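Can a robot tidy the living room yet?

Clearing a coffee table is the kind of chore most people do without putting down their phone. It is also one of the harder things to ask of a machine. Every item has a different shape, nothing is where it was yesterday, and the table is usually wedged between a sofa and something breakable.

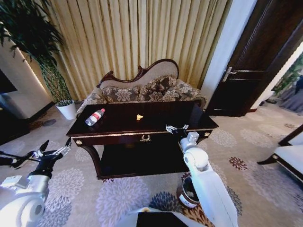 A bottle on its side, a glossy dark table and two arms to do the work.

Bottles are a fair test. Clear plastic gives a depth sensor very little to go on, and a light bottle will roll if a finger touches it a moment early. Shops and warehouses get around this by controlling the lighting and fixing the bin positions. A sitting room offers neither.
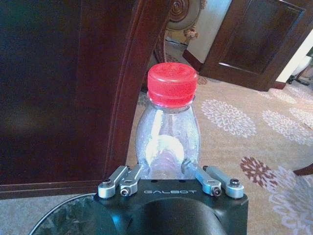 HOME AND SERVICE

The wrist camera is where much of the progress has come. A camera up at head height loses sight of an object as soon as the arm moves in front of it, and one mounted beside the fingers keeps it in view. You can see the red cap and the carpet pattern through the plastic — useful to us, confusing to software.

At Zistcombe, where we run our own pick-up trials, the arm manages a bottle lying on a bare table in 80 tries out of 100. Put the same bottle on patterned carpet and the number drops to 70. A person takes two seconds. Our arm takes 6 on a good run.

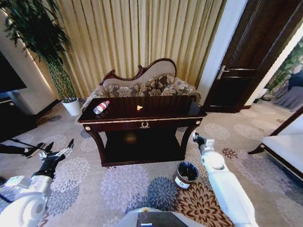
By Ansel Halvorsen

The wastebasket is the other half of the job. Dropping something into a small bin on the floor means reaching low, past the table legs, and letting go in the right spot. Small odd-shaped items, like the yellow one on this table, need a different grip from a bottle. 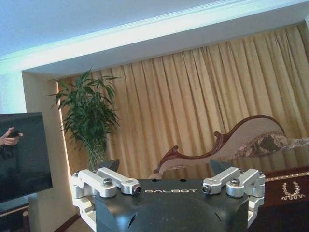 Gripper open, with the curtains and sofa behind.

So, not yet for most homes. Shop-floor work is closer, mainly for restocking and clearing where the layout stays put. We plan to reach 1,000 logged pick-ups at Zistcombe by September and will print the results, failed ones included.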